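Folding and mending list, archive
6 September 2026
Posted by: Dakora
3 replies | 15 shares

Subject: Re: Folding dark clothes for the shelf

Dear all,

I answer to the message from last week, which I copy here so that new members can follow.

> Hello list, I have a narrow shelf and a lot of dark clothes. When they are
> folded, everything looks the same from the front. I pull out one thing and
> the whole pile comes down. Do you fold the jeans in the same way as the soft
> things, or do you keep them apart? I am also not sure which side of the jeans
> should be on top.

I had the same trouble after we moved to Trarilano, where my shelf is only as deep as my forearm. I tried boxes first, the Jastness ones with the lid, but then I forgot what I had in them. Since March I fold everything on the table before it goes to the shelf, and I keep the soft things and the denim in two different piles.

The soft things are the harder part for me. A knitted or fuzzy fabric does not keep a line when you press it. If you take it up by the middle it hangs as it wants, with a flap on one side and a deep fold in the other, and you must start again. I lay it flat first, smooth it from the center out with the open hand, and fold it in 3. It is also a good moment to look for threads, which I see much better against a pale table than on the bed.
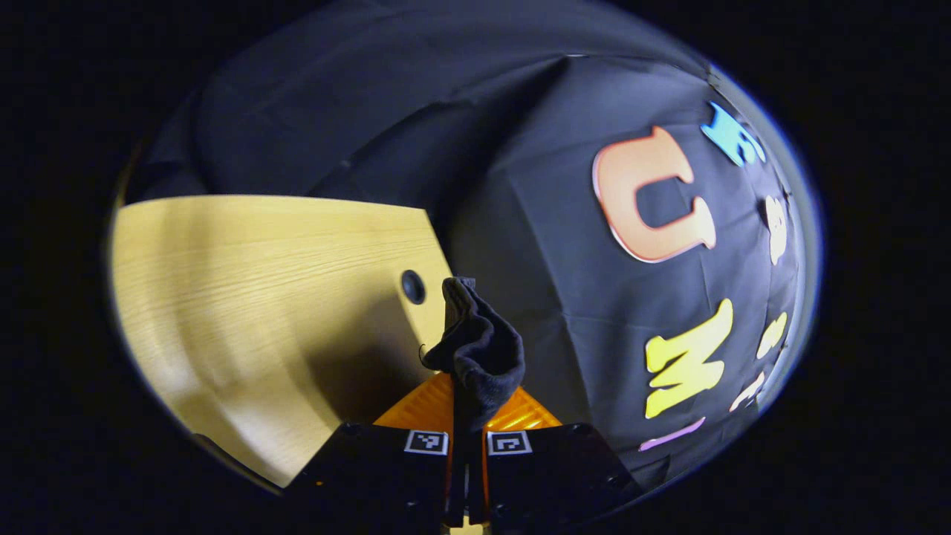
Sveinbjörnsson wrote back to me that smoothing from the center is too slow for small pieces, and that rolling them is better, because a roll can stand upright in a drawer and you see all of them at once. For a drawer I agree. On an open shelf my rolls came undone, maybe because I roll them too softly. If somebody has a way to close the roll without a rubber band, I would like to read it. The bands leave a mark on wool.

Now to the jeans. I keep them apart, yes. Denim is heavy and it makes a good base, but if you put it over a soft pile, the pile leans. My order of work is this:

1. Empty the pockets and push the pocket bags back inside.
2. Close the button and the zipper.
3. Put the waistband straight. If the waistband is crooked, the legs will be crooked too.
4. Pull the back pockets flat with two fingers, so the opening does not curl.
5. Fold the legs up toward the waist, and leave the waist at the front of the shelf.

About which side is on top, I say the back. On many jeans the patch and the labels are there, and for me this is the easiest way to know one dark pair from another without taking the pile apart. A brown leather patch on charcoal denim can be seen even in my hallway, where the light is poor.

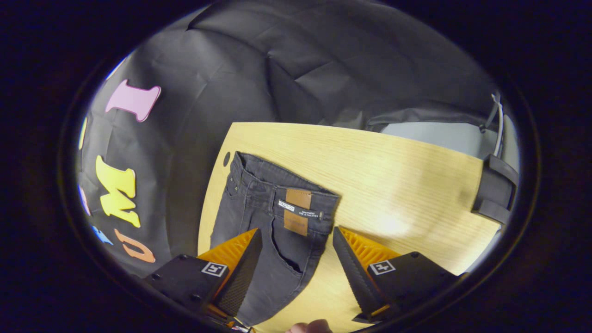

I do not iron them. The creases at the waist come from wearing and they return after one day, so I only press with the hand and let the weight of the pile do the rest. With faded jeans I am careful not to make the fold always in the same place, as the color goes away faster on that line.

For your narrow shelf I would make the denim pile not higher than four pairs. Could you tell us how deep the shelf is? I did not find it in your message.

One question from my side. Does anyone wash black and charcoal together with the dark blue? I have always separated them, but it makes 2 very small loads and I would like to stop doing it.

Kind regards from Trarilano,
Dakora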